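The Robot That Learned to Let Go

I had been told there would be snacks, so I skipped breakfast, and by ten in the morning I was staring at a bread box with real hunger. There was no bread involved. The people at Bandeo, a small robotics lab on the second floor of what used to be a carpet showroom, use the box for something else entirely, and I'd come to spend a day watching them do it.

The method is called Pullness, and I should say up front that I love the name. It's a number. The robot gives one to every moment of a job, and the number says how strongly the next thing is tugging at it. Low pullness means stay where you are and fix what you're doing. High pullness means go, you're finished with this part, move along. If you've ever stood in your own kitchen holding a jar and wondering whether you were on your way to the fridge or from it, you already understand the problem they're working on.
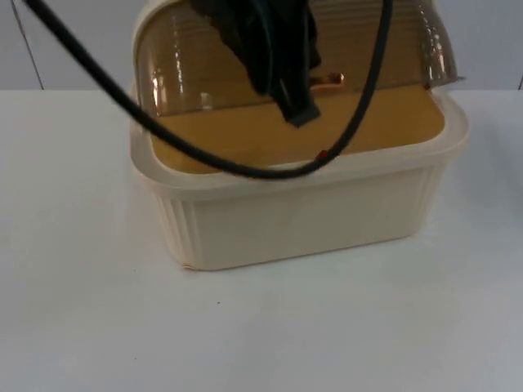

7 min read

The job itself sounds like nothing. Pick up a red cube, put it in the box. I've got a nephew who could do it before he could talk! But the way most robots learn this sort of thing is by copying. A person steers the arm through the task over and over, the software studies the recordings, and then it tries to produce the same motions by itself. Copying works pretty well in the middle of a movement. Where it gets shaky is at the joints between movements – the moment when reaching has to turn into grasping, or carrying has to turn into letting go.

At those moments, I learned, a copying robot likes to dither. People steering the arm tend to slow down and hover before they close the fingers, so the robot learns that hovering is a perfectly fine thing to be doing. Then it hovers. And hovers some more. I watched a recording of the older software parked over the box with the cube in its grip, and I found myself leaning toward the screen saying "drop it, drop it" like I was talking to a dog.

Pullness is trained on the same recordings, which surprised me. I'd assumed they would need a whole new pile of data. Bandeo has 2,896 of these demonstrations saved up, and for each one the software works out, after the fact, when one stage ended and the next one began. Then it learns to guess that from the pictures alone. When the guess gets high enough, the robot commits. It quits copying the hover and gets on with the next stage.

There are two views feeding into all this. One comes from beside the table and takes in the box and its big amber lid. The other rides along at the wrist, and it was my favorite by a mile. You see the world the way the gripper does, which mostly means you see a lot of your own finger.

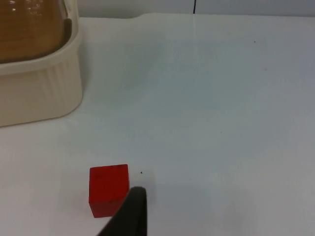
The wrist view: red cube, one black finger, and the ribbed box beyond.

The wrist view matters most for the grasp, and I got a little obsessed with it. A finger beside a cube can mean all sorts of things. Maybe you're lined up and ready to squeeze. Maybe you're a hair too far over and about to shove the cube across the table. From a single picture I couldn't tell you which, and I have eyes and a college degree. So the software looks at a short run of pictures instead of one, and the number it gives moves up and down as the run unfolds. They put it on a monitor as a plain green line. I spent most of an hour just watching that line (nobody seemed to mind) and trying to call the grasp before it did. I was bad at it.

Now for the results. The lab ran 951 trials, split between the old software and the new, with the cube starting in different spots. The dithering dropped a lot, and the finished jobs went up. What I appreciated was that the draft paper spends a good long section on where it goes wrong. The new robot's mistakes are bolder. The old one would hang in the air until time ran out, and the new one sometimes commits to a grasp it shouldn't, closes on nothing, and carries that nothing over to the box with total confidence. I've worked with people like that.

Shiny plastic is another headache. The lid throws bright highlights, and early on the number would jump around whenever the wrist view swung past it. In January they retrained with the lighting changed up between recordings, and the line calmed down some. Some! It still twitches.

The next round of tests is planned with a partner shop, Agbayani, that packs small kitchen goods, and there's a second project called Tastitley that will try the same idea on scooping. Scooping has no clean ending at all, as anybody who has eaten ice cream from the carton knows. I asked whether I could come back for that one, and they said sure, as long as I bring the spoons.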